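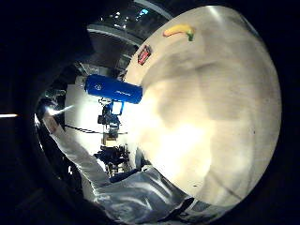
Dayana Espinoza asked first if a person must know programming to teach a gripper, and she said later that the answer surprised her: you hold the tool in your hand and do the job yourself.

She was one of 352 guests at the June open day of Stalora, the automation workshop in Bumska. The doors were open from 10 in the morning, and the team showed how everyday handling work is recorded with a hand-held gripper and later used to train robot arms.

Visitors came in groups of 16. Each group first watched a team member work with the gripper, and after that the guests could try it at 5 stations. Small items of different shapes were chosen for the day, a banana among them.

"A soft fruit is a good teacher - you close the fingers too much and everybody sees it," said Gerardo Dela Peña, head of demonstrations at Stalora. "We wanted to show the work as we do it on a normal day."

Abla Geagea presented the Komik project, in which Stalora prepares handling tasks for small packing companies. The first trials with a customer will start after the summer and will take four months.

School groups and companies can ask for a guided visit of the workshop. Visits are free of charge and last nearly two hours. Requests are received by Jaqueline Trujillo at the Stalora front office.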